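Let the Medicine Box Speak Slowly

When my mother came to stay with us in April, she brought two bags. One was for her clothes. The other was for her medicines, and it was the heavier one. She put it on the kitchen table and asked me to read her the names, as I did when I was a girl. My mother reads well, but she reads in one alphabet, and half of her boxes were now printed in another.

I have lived in three countries and I have been ill in all of them. I say this without complaint. It only means that I have stood in many chemist's shops with a box in my hand, trying to understand if the thing inside was for my throat or for my stomach. I have come to a firm opinion about it, and this opinion is not shared by everybody I know. I believe that a medicine box has one duty, to be understood by a tired person in bad light, and that everything else printed on it should wait its turn.

What we print first

Take any box from your own cupboard. The largest words are usually the name that the maker has chosen. Very often this name means nothing. It was made by people in an office who wanted a word that sounded clean and strong. Under it, in smaller letters, comes the real name of the substance. After this comes the strength, and then, somewhere on the side, what it is for. Sometimes the last part is missing, and one must open the box and unfold a leaflet as large as a tablecloth.

I once counted the words on such a leaflet, during a long evening with a cold. There were 1,382. The sentence that I needed, how many tablets and how often, was on the back, in the second column, after a paragraph on rare disorders of the blood. I do not say that the rare disorders should be hidden. People have the right to know. But a person with fever doesn't read 1,382 words, and the one who wrote them must know this very well.

My friend Efe Omoregie worked for several years in a pharmacy in the district of Uneseck, where people come from everywhere. He told me that the question he heard most was not about side effects or price. It was, "Is this the same as the other one?" A customer had been taking the tablets of one maker, the pharmacy changed to another maker, and now the box was green when before it was blue. The tablet was the same. The customer was sure that somebody had made an error, and went home and took neither. Efe began to write on the new boxes with a thick pen: SAME AS BLUE. It was against the rules of the shop, he says, and it was the most useful thing he did there.

The argument for one language

There are people who answer me that the matter is simple. A country has its language, or its two or three languages, and who lives there must learn to read them. I have heard this from my neighbour Mrs Leitner, who is a kind woman and carries my parcels up the stairs. I respect the argument. I learned the language of each place where I lived, with much effort, and I am glad of it.

But learning takes years, and a headache takes an afternoon. In the town of Hirska, where I had my first job abroad, I could already discuss the rent and the trains when I still did not know the word for "swallow". I knew the bird. I did not know that the same letters were an order. I sucked a large tablet for ten minutes until my tongue lost all feeling. I can laugh about it now. With another tablet it would perhaps be less funny.

There is also the opposite traffic. People carry medicines over borders in every suitcase. A daughter sends them to her father, an aunt leaves them in the bathroom after a visit. Families trust the boxes they grew up with, and no law will persuade them to stop. So in many kitchens there is a drawer where three or four scripts lie together, and only one person in the house can read all of them. If this person is at work, the drawer is closed to everybody else.

Pictures are not enough

The usual answer is to use pictures. Put a throat for the throat, a foot for the foot. I was in favour of this for a long time, and I am still half in favour. A picture can be seen quickly, also by those who have never learned to read. But a picture speaks in a loose way. A drawing of a smiling child can mean that the syrup is for children, or that it tastes sweet, or only that the maker likes smiling children. A cheerful face tells me about the mood of the company. It doesn't tell me the dose.

I feel this most with boxes that try to be friendly. A cartoon with a wide red mouth and its arms in the air, on bright yellow, catches my eye at once, and I would probably reach for it before the grey box beside it. Then I turn it round in search of a word I know. Sometimes there is a line in Latin letters, and I can at least say the name aloud to somebody on the telephone. I am grateful for such a line. To pronounce a thing is already a first step, even when one doesn't know what it does.

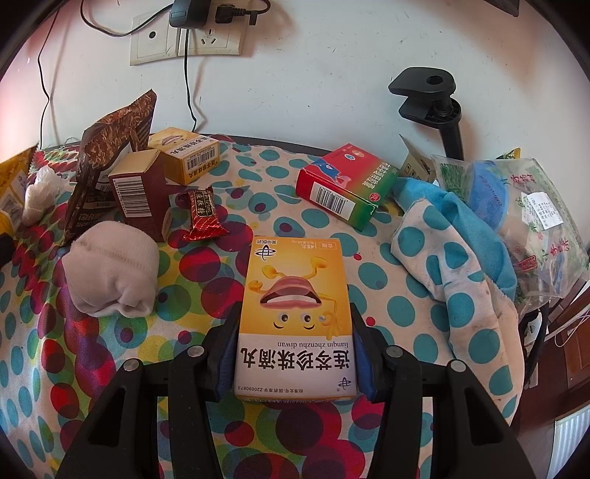 What I would ask for

My wishes are small. I would like on the front of each box one empty white field, the size of a large stamp, where the pharmacist or the daughter can write. Most boxes today are shiny, and the pen slides off. Jonder, a small maker of cough pastilles that my mother likes, leaves such a field on the lid of the tin, and she has written there in her own hand what it is and when to take it. She never asks me about that one.

I would like the name of the substance to be as large as the name of the brand. I would like the dose on the outside, in figures. The figure 500 looks the same to me and to most of my neighbours, but let it stand beside its unit and not beside a picture of a mountain.

And I would like that we stop treating this as a problem of foreigners. Mrs Leitner is past seventy and was born in the street where she lives. Last winter she came to my door with a box and asked me to read her the small letters, because her glasses were being repaired. I read them to her slowly. Then she asked me to read them once more, and she wrote the hour on the back of an envelope — it was the only paper in her pocket — and went upstairs.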